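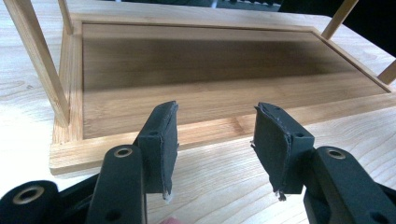
The Second Phone Call

My mother keeps her tablet in the bread box. She started doing it when she moved into the smaller apartment in Casado, because the bread box sits next to the only outlet she can reach without bending, and by now the habit has outlived any sensible argument I can make against it. At four in the afternoon she lifts the lid, takes out the tablet, wipes the crumbs from the corner with her sleeve, and calls her sister, who is 2,000 steps away by her own pedometer if you go by the river path and quite a bit less if you cut behind the church.

They could walk. They often do. But the call is a separate thing, she tells me, and when I asked her what the difference was she thought about it for a good long while and said that on a walk you have to look where you're going.

I have been thinking about that answer ever since, and it's the reason I spent a good part of the summer sitting in on the Tuesday-that-moves, as people in Casado call the drop-in hour for phones and tablets at the branch library. (It moves because the room is shared with a quilting group and a tax preparer, and you have to check the door.) I wanted to know what people over seventy were doing with their devices once the first lessons were behind them. We have all read plenty about how they got started. I was curious about the second phone call, and the two hundredth.

The man who runs the hour is Ignacio Ortuño, a retired bus dispatcher with a beautiful speaking voice and a great deal of patience for passwords. He began in June with 11 regulars and a sign-up sheet, and he has since given up on the sheet. People arrive when they arrive. A few bring grandchildren, which he tolerates, though he asks the grandchildren to keep their hands in their laps.

"The minute a young person takes the phone, the lesson's over," he told me. "They go tap, tap, tap, there you are, Grandma. And she says thank you, and she's learned that it's something other people do."

So Ignacio doesn't take the phone. He sits beside you and he describes, in that dispatcher's voice, where your finger might like to go next. It is slow. I watched him spend most of an hour helping a woman find the photographs from her niece's wedding, which had gone into a folder called Downloads 2, and I don't believe he touched the screen at all. When the pictures came up she went through every last one of them for the rest of us, including several of the parking lot.

What surprised me was how little anyone wanted to learn. I don't mean they were unwilling — they were some of the keenest students I've ever sat with — but they had each come with one small, particular errand in mind, and when it was done they were perfectly content to put the thing away and talk. One man wanted to hear the weather in Plorkach, where his son works on the ferries, and he wanted to hear it read aloud at breakfast in a woman's voice. Another wanted bigger letters and nothing else. A former piano teacher wanted to send recordings to a student who had moved away, and to get recordings back, and she had worked out with him a whole system of numbered messages so that neither would lose track of which measure they were complaining about.

The app most of them use for this is called Trultus, mainly because the county put it on the tablets it lends out. It has large buttons and a green bar along the top, and it holds your messages and your calls in one place. Opinions on it are mixed. The piano teacher finds the sound thin. My mother likes it very much but resents being told, each time she opens it, that she has been away. "I was at the dentist," she says to it.

The county has lent out 3,000 tablets so far, and you can keep one for as long as you go on using it, with a phone line you can ring if something goes wrong. The phone line is popular. More than one person at the library admitted to me, a little shyly, that they called it when nothing had gone wrong at all. There's a fellow on the evening shift who knows a lot about tomatoes.

I don't want to make it all sound like sunshine. The fraud calls are constant, and they have gotten cleverer. Ignacio sets aside the last few minutes of every session for what he calls the rogues' gallery, when people read out the messages they've been sent that week: a parcel held at customs, a grandson in a jail two states away, a refund from a company called Dedum that none of them had ever bought anything from. There's a good deal of laughing. Still, one woman, who asked me to leave her name out, had paid the Dedum people twice before she mentioned it to anyone, and she told the room about it with her coat already on. She sat back down when the man beside her said he'd paid them too.

Then there are the ones who don't come. Ignacio worries over them. The bus that passes the library stops running early, the sidewalk on the north side has been torn up since spring, and a person whose hands shake can find a touch screen a miserable business no matter how patient the company. He has begun making house visits to a few, thirty minutes apiece, though with one thing and another he's usually there until the coffee is gone. He'd like the county to pay for a second person. He has written to them, on paper, and he has also written to them through the green bar, so that they can see for themselves how long it takes to get an answer.

My own education has been humbling. I had assumed, going in, that I was the one in the family who knew how these things worked, and then my aunt asked me how to make her phone stop reading her messages out loud in the checkout line, and I couldn't find the setting, and she went and asked the woman with the wedding pictures, who could. She showed her the way Ignacio would have, with her hands in her lap.

As for my mother, she has lately added a second call in the evening, a short one, after the news. I was there for it on my last visit, drying the dishes. Neither of them said much. My aunt was hemming a skirt, and my mother had propped the tablet against the sugar bowl and was working on her crossword, and every so often one of them would read something out or ask the time. It went on like that until my aunt said her battery was low. They said good night, and my mother put the tablet back in the bread box and plugged it in.

The phone and tablet hour at the Casado branch library is free, and you don't need to bring your own device. The next session is 4th October, in the back room, unless the quilters have it, in which case look for the note on the door.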